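Pumden pantry swap to continue through winter

Fri 6 July

The Pumden Community Pantry will extend its refill and swap program until the end of the season, following strong demand from households in the district.

The program began in February and allows residents to bring clean glass jars from home and fill them with dry goods such as flour, sugar, rice and salt. Goods are charged by weight, and concession card holders pay half the marked price. The pantry has registered 726 households to date, including 81 that joined in the past month.

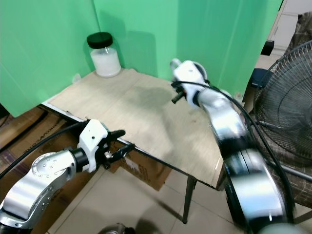
Program manager Ona Org said the extension would give families more certainty while grocery costs remained high.

"Many of our members buy only what they need for the week, and they have told us they would like to keep doing so," Ms Org said. "We are pleased to be able to offer that through the colder months."

Opening hours will also change. The pantry will trade on four mornings a week in place of three, with one evening session for people who work during the day. Residents without jars of their own may borrow up to two at a time from the front counter, and a colour-coded label will be supplied for each product.

Members are asked to write the filling date on every label and to store flour in a cool cupboard. Jars with chipped rims or rusted lids cannot be accepted.

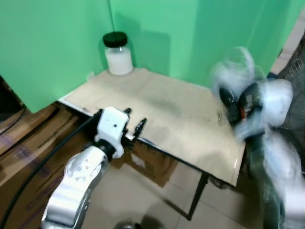 A glass jar with a black screw-on lid.

A free session on storing dry goods at home will be led by Shanthi Thambiah later this month. Places are limited to 30 and bookings may be made at the pantry counter during opening hours.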